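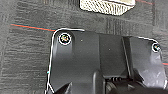 Ilico releases first Dirkar set of gripper recordings for soft goods

FLERNINE, February. Ilico has released the first set of recordings from Dirkar, its program to gather training examples for robot arms that handle fabric, mesh and strapped items. The set holds 2107 recorded attempts. Of these, 1686 passed review and are labelled for training. The remainder are supplied in a separate folder with the reason for rejection noted against each one.

Each attempt is driven by a person at a hand controller and stored with the wrist camera video, joint positions and finger opening on a single clock. Operators work from short written tasks and are told to vary the approach angle between attempts. Items are set down in a new position each time, on carpet or beside cardboard packaging, so that the learning system does not come to rely on a plain background.

Soft items were chosen because their shape changes under contact. A strap or a mesh panel can fold out of view of the wrist camera once the fingers close, and earlier models trained on rigid parts handled this poorly, said Everett Iwasaki, who leads Dirkar at Ilico.

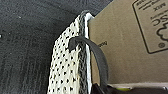 Soledad Dvorak said the rejected attempts were the part she would open first, as a model that has only been shown clean grasps has no examples of how to recover from a bad one. She asked that later sets keep them at full frame rate.

Review was done in 2 passes. The first checks for dropped frames and clock drift. The second is done by a labeller who marks the start of contact, the close of the fingers and the release. Labels are stored in plain text and can be read without Ilico software.

A further 1000 attempts are planned under the same recording format. They will be collected with the Tran controller, which adds a finger force channel. Existing files will not be renumbered.

Requests for access should be sent to the Dirkar data desk at Ilico, Flernine.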